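Ticket 486: Product photos on Travari store come out with wrong colours after upload
Opened by: Biljana Mujić
Status: Resolved
Category: Images / media library
Opened: 2020-09-26

Description from customer

We sell craft and event supplies through a Travari storefront. Since we moved to the Illico theme, photos look fine on my computer but go flat and greyish once they are in the media library. Greens and yellows are the worst. I have tried Firefox and Chrome and it is the same in both. The product descriptions and prices came across without trouble. There are 265 listings and I would rather not redo them by hand.

Reply from support (Sawatzky Hosting)

Thanks for the detail. Please send two of the affected originals, straight from the folder on your computer and not downloaded back from the store. Also let us know whether you run any image plugins, and what the longest side of your originals is in pixels.

Customer reply

Originals attached. The only plugin is Clerkulon, which does the resizing and the thumbnails. It is set to a longest side of 2,000 and quality "medium". I have not changed that setting since June.

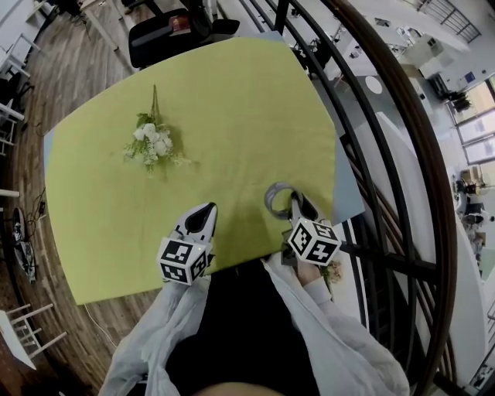

Colour profile was the first thing checked. The first original opens normally on our side and has a wide-gamut profile embedded. We uploaded it to a test store with Clerkulon on, and the copy that came out had no profile at all. Browsers then treat the numbers as sRGB and everything loses saturation. The yellow-green tablecloth is the easiest place to compare, as it went to a dull khaki in the resized copy while the white flowers hardly moved. With Clerkulon turned off the upload kept its profile and the colours matched the original.

Steps tried

1. Cleared store cache and browser cache. No change.
2. Switched from Illico to the default theme. No change, so the theme is ruled out.
3. Turned Clerkulon off and uploaded again. Colours correct, but page load is slow and no thumbnails are made.
4. Turned Clerkulon on, quality "high". Colours still wrong.
5. Turned Clerkulon on, quality "medium", ticked "Convert to sRGB before resize" under Advanced. Colours correct, thumbnails made.

Step 5 was repeated with the second original, with the same result.

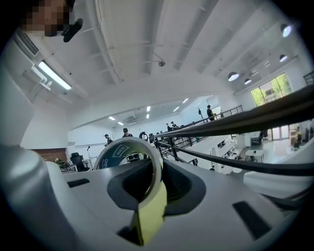
Attachment 2: second original, roll of tape, label beginning "deli"

Customer reply

I found the box under Advanced and it was not ticked. New uploads are good now. The old listings are still grey. Do I have to upload them all again?

Reply from support

No. As long as the originals are still in the media library, Clerkulon can rebuild the copies from them. Go to Tools, then Regenerate, choose "All sizes" and leave "Delete originals" unticked. Keep the tab open until it finishes. If it stops partway, run it again and it will pick up where it left off. Clear the store cache afterwards.

Customer reply

Ran it last night. It stopped once and I restarted it. All fixed except 9 listings, which show a blank square.

Reply from support

Those 9 have file names with an apostrophe in them, which the regenerate tool skips. Rename the files without the apostrophe, upload them again and reattach them to the listings.

Customer reply

Done, and they are showing. You can close this.

Ticket closed by support.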